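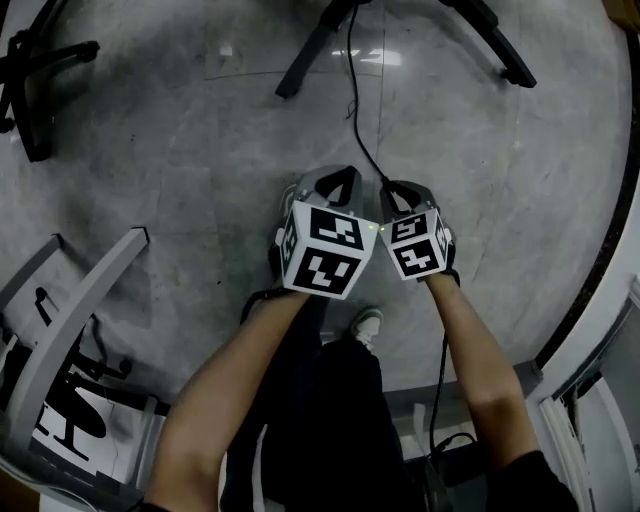

撰文：Danilo Dimaculangan
词条编辑，兼管“手持器具”分类

标记立方体手柄

标记立方体手柄是一类握在手中的器具，由手柄和固定其上的白色立方体组成，立方体各面印有黑白方块图案。常见的是左右成对使用，一手一只。中文里叫法不一，“方块手柄”“码块柄”都有人用，厂家说明书多半写作“带基准标记的手持单元”，读完要喘口气。

构造

手柄上端多为环形，灰色塑料的最常见，环中留有开口。立方体位于环的下方，相邻各面的图案互不相同，软件据此分辨朝向。图案属于基准标记，外圈为黑色方块，内有白色几何块面，外行看来与没印好的二维码差别不大。部分型号有绿色小指示灯，灯很小，说明书里却占了整整一章。

线缆

有线型号拖着黑色细线，线从哪里来、到哪里去，通常要沿地板找上一阵。Hendano 的早期手册建议“使用前理顺线缆”，未说明如何做到。Furker 后来推出理线夹，每袋13枚，用户普遍反映够用，前提是找得到那只袋子。有些使用者另在前臂上系一条深色腕带。

握持

两手各握一只，立方体朝向使用者或摄像头。两只靠得太近时，图案互相遮挡，读取随之中断；离得太远，手臂先有意见。Uçar 的培训讲义把合适的间距称为“自然距离”，讲义共100页，没有给出数值。

场地

大理石纹地砖、水泥地、地毯均可。光亮的地砖容易反光，Iltero 的安装指南因此推荐哑光地垫，并恰好也出售哑光地垫。鞋子方面没有规定，运动鞋居多，站久了就明白。

保养

印刷面忌刮擦和油污，可用干软布擦拭，不宜用酒精。缺角的图案应整面更换，用记号笔补画的做法流传甚广，效果与画工成正比，而画工一般不太好。收纳时立方体不要互相磕碰，线缆松松绕成圈，不要缠在手柄上。

名称争议

本词条讨论页上，关于“手柄”究竟指环形部分还是指整件器具，三月间争论过一轮，留言累计2,135字。现行文本以“手柄”指整件，环形部分称“握环”，反对意见存档备查。

最后修订：2024年5月19日

另见：基准标记、腕带、理线夹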